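Lodhi Court Residents' Association
Minutes of the June meeting, held in the laundry room, 7:05 p.m.

Present: 24 households, plus one dog, non-voting.

1. Minutes of the last meeting
Approved after the word "shouted" was changed to "said."

2. Money
The balance stands at $1,936. The gutter bill from Urkumeo Roofing is $1,099 and was described by the chair as "a lot for a gutter." Payment was approved anyway. A request to see the old gutter was noted.

3. Parking
Unit 4 asked again whether the space by the dumpster belongs to anyone. The bylaws were read aloud. They mention the space twice and disagree with themselves both times. Carried over to the next meeting, where it should feel at home.

4. Summer swap and yard sale
The sale will go ahead on the front lawn, 9 a.m. to 1 p.m. Last year's leftovers are still in the storage closet, along with the folding tables, which means the tables can't be reached until the leftovers are moved. Two members agreed to go in.

Sellers will price their own things this year. The group pricing session took three hours last time and ended with a fondue set marked at 40 cents.
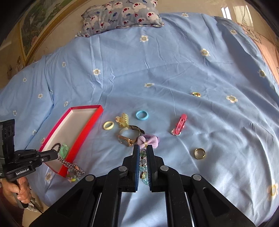 The bake table was discussed at some length. Olla, the coffee shop on the corner, has offered two urns of coffee if we return both of them. The secretary was asked to record that we returned one last year and that the other came home eventually.

Motion to ban the sale of used pillows: passed, with one abstention from a person holding a pillow.

5. Hallway paint
The choices are now down to Usia Gray and a slightly different gray. A show of hands was taken and came out even. The samples will stay taped up by the mailboxes — please stop writing on them.

6. Other business
The dryer on the left is eating quarters again. A complaint about wind chimes was raised and answered by the owner of the wind chimes. Both sides will think about it.

Adjourned at 8:50 p.m., when somebody's wash finished.

Action items: call the dryer company; find the closet key; return the urns.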